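How to Hang a Pegboard Behind a Desk

A pegboard behind a desk gets scissors, tape, chargers and headphones off the work surface and keeps them within arm's reach. The job takes an afternoon if the wall is drywall over studs, and a bit longer if it's brick. You don't need much skill, but you do need a level and some patience with the first two screws.

What you need

Pegboard panel, cut to size
Furring strips or spacers, at least 1/2 inch thick
Wood screws and washers
Stud finder, level, pencil, drill
Hooks to match the holes in your panel
Wall anchors, if you can't reach studs

Pick the board first

Hardboard is cheap and easy to cut, but the holes wear out if you move hooks a lot. Steel lasts longer and holds more, and it usually takes only the hooks made for it. Plastic panels fall somewhere in between and come in small squares you can join.

Check hole size before you buy any hooks. In the US, most hardboard comes with either 1/8 inch or 1/4 inch holes. A thin hook will go into a large hole but will sag and fall out when you lift the tool off it. If you order a panel kit from a smaller maker such as Gusach or Ninance, use the hooks that come with it and test one before you throw out the packing.

My own panel is 64 inches wide, which covers the desk with a little left over on each side. It has some 4,000 holes in it, far more than I will ever fill. Wider is easier to live with than taller. Anything you have to stand up to reach will not get put back.

Mark the wall

Set the desk where it will stay and draw a light pencil line along the wall at desk height. Move the desk out. The bottom of the panel should sit an inch or two above that line so cables can pass under it.

Find the studs and mark each one at the top and bottom of where the panel will go. Before drilling, look for outlets and switches and keep clear of the wall straight above and below them — that's where the wiring usually runs.

Put up the strips

Hooks have to pass through the board and turn up behind it, so the panel can't sit flat on the wall. Screw one furring strip across the studs at the top and one at the bottom. Add a third across the middle if the panel is taller than two feet. Level the top strip first and measure down from it for the others.

For brick or block, drill with a masonry bit and use plugs. Hywel Penry, who hung four of these at the Lloyd workshop, uses rubber spacers on brick and skips the strips. It works, though you have to get every hole right the first time.

Hang the panel

Get a second person for this part. One holds, the other drives a screw and washer through each top corner. Check level again, then do the bottom corners and every 12 inches between. Stop when the washer touches the board. Overtightened screws will dimple hardboard.

Add the hooks

Tip the hook up, feed the bent end through the hole, and swing it down until the front sits flat. Start with the things you use daily at elbow height. Leave the rest of the board bare for a week or two and fill it as you find out what you reach for.

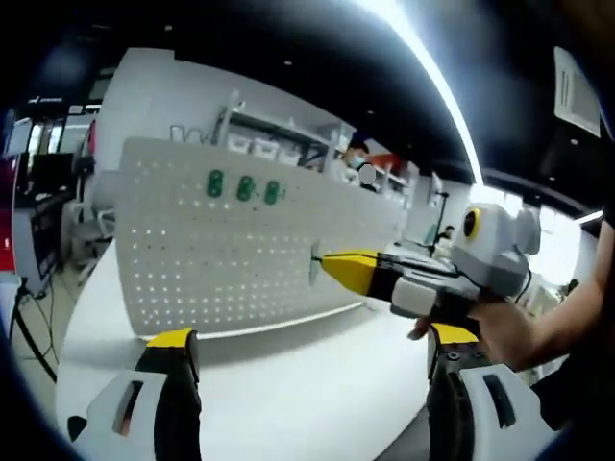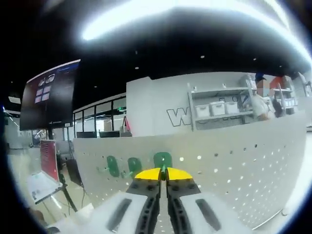
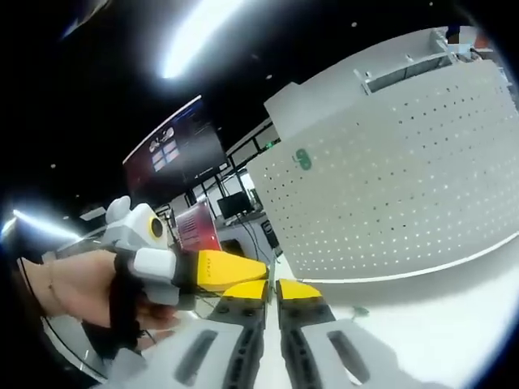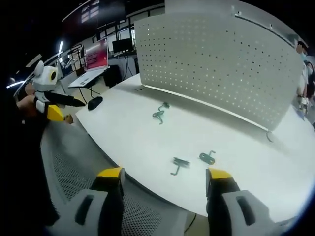
Last photo: bent-wire hooks on the table.

If a hook keeps lifting out, put a small zip tie through the next hole down and around its stem. Heavy items like a cordless drill belong near a strip, where the board flexes least.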